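Workshop Tips: When a Two-Arm Bench Setup Drops or Crushes Cups

Most of the trouble I have had with a pair of tabletop arms came down to three things: a loose cable, a stale zero point, and two grippers wanting the same spot at the same time. The last one cost me a cracked finger in July, so I'll start there.

The arms were passing a paper cup from left to right. The left gripper was slow to open, the right one closed on schedule, and they met over the cup. The cup was flattened and the right arm kept pushing until I hit the stop. The controller logged fault 31, which on my Grovik unit means the motor load stayed too high.

If you get the same thing:

Hit the stop first and leave the cup alone. A stalled arm can jump when the load comes off.

Cut power at the strip and support each arm with one hand as it goes slack. Some joints have no brake.

Wiggle every plug at the wrist. Mine had backed halfway out, and the open command was arriving late.

Check that wires have enough slack to turn with the wrist but can't snag on a finger. Hòa Nông showed me to tape the loop with the arm at full reach.

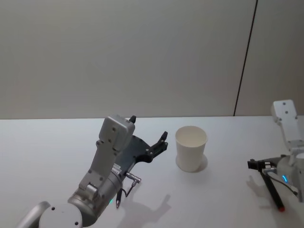 Paper cup between the two grippers, nothing else on the table.

Test again with one paper cup. It costs next to nothing and it shows a bad squeeze right away. Don't go back to glass or anything full until you have had seven clean passes in a row.

Run at the lowest speed and keep your hand on the stop. I add a wait before the second gripper closes, so it can't move until the first one reports open. The program I got from Tierney used a timer there — change that if yours does too.

Re-zero both arms after any collision, even a light one. Hanan Hamdan skipped this on her setup and chased a small offset for days.

Look over the fingers under a good lamp. Hairline cracks start near the screws. Replace them in pairs, and go easy on the screwdriver.

Write the fault number and what you changed on a card and keep it by the power strip.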